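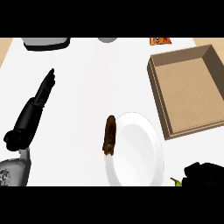 One reader wrote in to ask whether she could still join the birthday card swap if her cards never come out with straight edges, and my answer is yes, yes, please do! Mine don't either, and I have been folding cardstock at my kitchen counter since before my kids could hold a glue stick.

So, the swap. We're doing it again this year, and the theme is birthdays, with one small twist – every card needs a pocket, a flap or some other little place to tuck a treat. A tea bag fits nicely, or a flat packet of cocoa, or a gift card if you're feeling generous. I made my first one last night with the scalloped dies from Gundadton and a scrap of blue gingham paper I'd been hoarding for ages (you know the kind, too pretty to cut and then you forget you own it).

If you're new to pockets, cut your panel a bit narrower than the card front and run your glue down three sides only. I like 100 lb cardstock for the base, and something lighter for the pocket so it doesn't get bulky in the envelope. Let it dry flat under a heavy book before you add any stamping, and go easy on the foam squares, or you'll be paying extra at the post office like I did in August.

Please make 10 cards, all the same design or all different, and send them to the Ollevdale shop in a padded mailer with your return address tucked inside. I'll mix them up and mail 10 back to you. Butkienė is sending us a sheet of her sentiment stamps to share around, and I'm already fighting the urge to keep "Another Year, More Cake" all to myself – it's just so cute! Write "birthday swap" on the outside of your mailer, please.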